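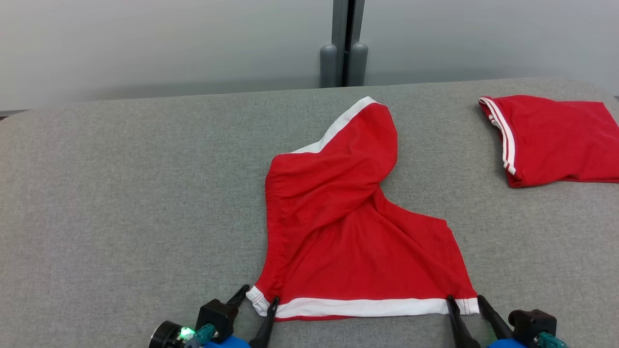 Page last changed: May 2023

Laundry service says folding fee is "for care." Customers aren't so sure

Vidden, the wash-and-fold chain, has started charging extra for what it calls shaped items — anything with a gathered edge, a rolled band or a trim that won't lie flat. A red knit piece with a white hem, like the one shown, would count. So would most fitted children's clothes and a good share of pajamas.

The surcharge is $3 per item. On a family-size bag it adds up fast, and the price list at the Arriaga Street counter does not mention it at all. You find it on the receipt.

Damián Varela, the chain's regional manager, said stretchy knits take longer because the cloth bunches above the hem and has to be smoothed out by hand before the first fold. "If you skip that, the white trim ends up crooked and people bring it back," he said. He put the rate of customers satisfied with the new folding at 94 percent. Asked how many people had been surveyed, he said 100, all of them members of the company's own discount club.

That is a thin base for a price increase. Thin red jersey is not a rare or delicate fabric, and plenty of households manage it on a kitchen table: pull the hem straight, fold in the wide side, then bring the top down over it. Vidden's printed folding guide has the same steps in the same order.

Yamuna Pillai, a customer since the shop opened, said she compared two bags, one from December and one from last week. The older bag had no surcharge on it. "They looked the same to me," she said. "The sleeves were where they always are. I paid more for the second one."

Surnetti, the competing laundry two blocks north, charges by weight only and says it has no plans to change. Its clerks fold trimmed items in half and leave it there, and a few customers have complained about creases.

Vidden says a notice about the fee will go up at the counter. It did not give a date. Refunds for bags already picked up are being decided "case by case," Varela said, and requests have to be made in person with the receipt.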